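Small Things on a Pale Table
Interview by Nuala Lynch, 10 December 2022

Hanne Hauksdóttir specifies work tables for Stullia, which fits out shared craft and hobby rooms. Her part of the job begins once the frame and the height have been settled. She decides on the surface, its finish, and the short list of small items that stay with the table: scissors, glue, a puzzle or two, blocks, cards.

We started with the top. She prefers light wood tones with the grain running along the length of the table. "Straight grain gives you a reference line," she said. "If you lay a sheet of paper down crooked, you see it against the grain before you make the cut. A swirled pattern gives you no help with that."

Depth comes next. Her standard is 900 mm, measured front to back. At that depth a seated adult can reach the middle without standing, and a second person can work from the far side. On the Cima, the model she orders most, the front edge has a 2 mm radius. She tried a larger one in April and went back. Cards slid off it, and a ruler had no firm edge to sit against.

Finish took up a good part of the conversation. Hauksdóttir asks for matte or low satin. High gloss reflects the ceiling lights as bright bands, and a steel blade lying in one of those bands is hard to pick out. "Scissors are the thing I test with," she said. "Gray metal on pale wood is already a weak contrast. I put a pair down, walk to the door, and see whether I can tell which way the points face." 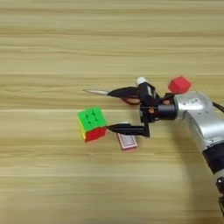

Kári Eskildsen would go darker. He has argued to her more than once that a mid-brown top hides glue and pencil, shows steel better, and needs less wiping over a year. Hauksdóttir accepts the point about steel. Her answer on glue is that she wants to see it. Dried glue that goes unnoticed lifts the face off the next sheet of paper put down on it.

Color is the other half of the contrast question. She orders small parts in strong colors wherever the supplier gives her a choice, and red is her default for blocks and card borders. A white card with no border tends to get left behind on a pale top, especially under warm light. The same card with a red border is found when the table is cleared.

Puzzle cubes need no such help. "A Rubik's cube is the easiest object in the kit to find," she said. "It has a flat base in any position, it doesn't roll, and it has enough height to show from across a room. My only problem with cubes is people putting them down on wet glue."
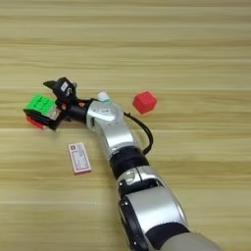 What rolls and what does not

Glue sticks are the item she would change if she could. The barrel is round, and on a level top it will travel if it is knocked. She has the feet adjusted until a stick laid on its side stays put in both directions. Some rooms use a shallow tray with a 5 mm lip. She finds a tray useful for storage and a nuisance during work, when the lip catches sleeves and paper.

Her rule for laying things down is short. Scissors go flat and closed, points away from the person using them. Glue sticks go crosswise to the grain, close enough to the scissors that one hand can find both. Small boxes can sit at any angle. "I used to draw outlines for everything," she said. "People ignored them by the second day. A loose group works if it always ends up in the same part of the table."

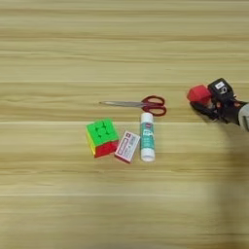 Scissors, glue stick and small box grouped on the tabletop.

For cleaning, she specifies a damp cloth along the grain and a plastic scraper for glue. She does not allow solvent on the oiled tops. Gebhard Steiner handles refinishing and will sand out a scissor mark if it is shallow, though Hauksdóttir usually asks him to leave single scratches alone until the whole top is due. The next batch of Cima tops goes out with the same edge and a slightly flatter finish.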